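Home | Rules | Data | Changelog | Contact

Grelldale Garment Handling Set: README and house rules

Last updated: July

Read this before you train anything on the folder or quote it in a slide. It covers what we recorded, the rules we recorded under, and which of those rules I think are worth keeping.

What is in it

Wrist-camera recordings of a two-finger gripper picking up and moving clothing, split into 28 sessions. Each session has its own log. The logs are plain text and were typed by whoever was at the desk, so expect spelling mistakes and the odd missing line.

Where the rules came from

We started with the Akatus checklist, which a lot of small labs pass round as if it were a standard. It isn't one. It is a list somebody found useful on one bench, and half of it concerns rigid parts. "Confirm grasp before lift" sounds sensible until you try to write down what a confirmed grasp is on a T-shirt. Closed fingers prove very little. They can be closed on one layer, on two, or on nothing but themselves.

So we threw out most of it and kept five rules:

1. A grasp is logged as a grasp only if cloth can be seen between the fingers.
2. The log names the part held (hem, sleeve, collar, body) or says "unknown". Guesses are not allowed.
3. Nobody reaches over the work surface while the arm is enabled.
4. Failed picks stay in. Deleting them is grounds for dropping the whole session.
5. Background clutter stays as it is for the length of a session.

Rule 2 causes the most argument. With the fingers pinched on a fold of a blue shirt, white trim running across the grip and the lettering half hidden, two careful people will give you two different labels. I would sooner have "unknown" in the log than a confident "hem" that somebody later counts as ground truth. 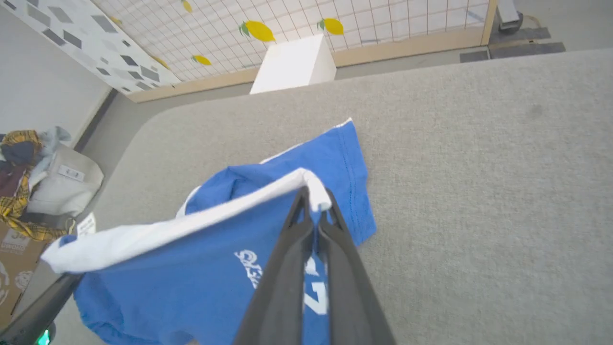

Chae-won Sun thinks I am too hard on the labellers. Her view is that "unknown" turns into a dustbin within a week, and that a wrong label at least shows up when someone checks it, whereas a blank never gets checked at all. She wants a second pass by a different person on every "unknown".

Fair enough, and we tried it on six sessions. It was slow. It settled almost 5 in every 28 of the disputed entries, and I am not convinced the second reader was any more right than the first. The second-pass labels are kept in a separate column. Use them if you like, but say so.

What this set does not show

It does not show that the rules make anything safer. Rule 3 is common sense, and it has no data behind it here. If your site has a proper risk assessment, follow that.

Nor does it cover wet cloth, knitwear or anything with a zip. The Schnyder split was meant to add zips and is still unfinished. Please stop citing it.

Reuse

Keep this file with the data. The Stolport copy was passed on without it, and the failed picks had been stripped out as "noise". If your copy has no failures in it, you have that one. Ask for a fresh download.

Corrections go through the Contact page. Give the session number and the line of the log.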